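Minutes of the project meeting, Tristida table-setting study
Date: 27 Oct 2025
Chair: Algirdas Toom
Present: the collection group, the training group, two guests from Dronton
Apologies: the Saavedra partners, who sent their comments in writing

1. Minutes of the last meeting

The minutes were accepted with one correction. In item 4 the words "all recordings" must be "all recordings with two grippers". The single-gripper recordings from July are stored separately and they are not part of this study.

2. Open actions

The naming of the folders is now the same in both groups. The old names will be kept in a text file so that the earlier training runs can still be found.

The request to Dronton for spare finger pads is still open. The guests said that they will look into it after the meeting and write to the chair.

3. Method for the plate task

Algirdas Toom presented the present version of the method. The person holds one gripper in each hand and does the task at the table at normal working speed. Each gripper has its own camera, and there is also a view from the head. The policy is trained on the gripper views first, and the head view is added in the second stage.

He explained that the question of the study is a narrow one. We want to know if the head view helps when two hands must take one object from opposite sides. For tasks with one hand we already have an answer, and it was presented in July.

The plate is a good object for this question. In the gripper view the rim is seen at a steep angle and the fingers hide a part of it. In the head view both sides of the rim can be seen together, but the distance between finger and rim is more difficult to judge.

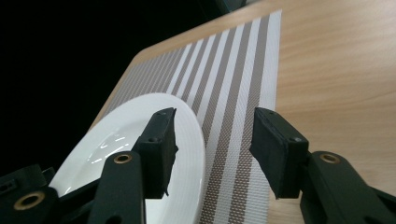
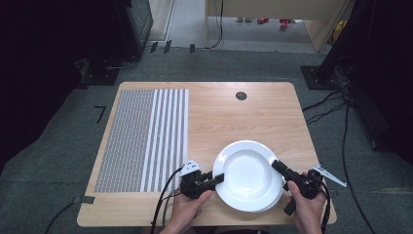
4. Results so far

The training group compared 3 versions of the policy: gripper views only, head view only, and all views together. Each version was tried 39 times with the same start positions. The version with all views was the best of them at placing both grippers on the rim. The version with the head view only was the weakest, and most of its errors were in height, where the finger came down on the rim and did not go past it.

There was a discussion if the difference between the first and the third version is large enough to report. The chair's opinion is that it is enough for an internal note but too early for the paper. The training group does not fully agree. They pointed out that the errors are of a different kind: without the head view, one gripper often arrives early and pushes the plate before the other one is there. This kind of error is almost absent when all views are used.

It was agreed that the errors will be sorted by kind and not only counted. The training group will propose the list of kinds. The comments from Saavedra ask for the same thing, so this point can be closed with them too.

5. Reflections on glazed plates

The overhead lights make bright streaks on the glaze. One member of the training group asked if the policy may use these streaks as a sign of where the plate is. If this is so, the results would be worse in a room with other lights.

Two proposals were made. The first is to repeat a smaller set of recordings with the lights dimmed. The second is to change the brightness of the images by software during training. The meeting preferred to begin with the second one, as it costs no recording time. The first will be decided when the result is known.

6. Mat and plate positions

The guests from Dronton asked why the plate is sometimes on the striped mat and sometimes on the bare wood. The chair answered that both are wanted. The edge of a white plate is easier to separate from the wood than from the white stripes, and the policy should learn both cases. The collection group will write down for each recording which case it is. Until now this was noted only in the free comments and not by everybody in the same way.

The Mirnia group has offered their script for mixing the start positions. It will be tested on 5 recordings before we decide to use it.

7. Actions

Training group: list of error kinds, sent to all before the next meeting.
Training group: one run with changed brightness, all views together.
Collection group: new column for mat or wood, also for the older recordings where it can be seen.
Collection group: check all finger pads before each session and write down when a pad is changed.
Algirdas Toom: answer to Saavedra, and a reminder to Dronton about the pads.

8. Other matters

The storage disk of the collection group is nearly full. Recordings which have been copied to the server may be deleted from it, but only after the copy has been checked by a second person.

The next meeting will be held in the same room. The date will be sent by mail.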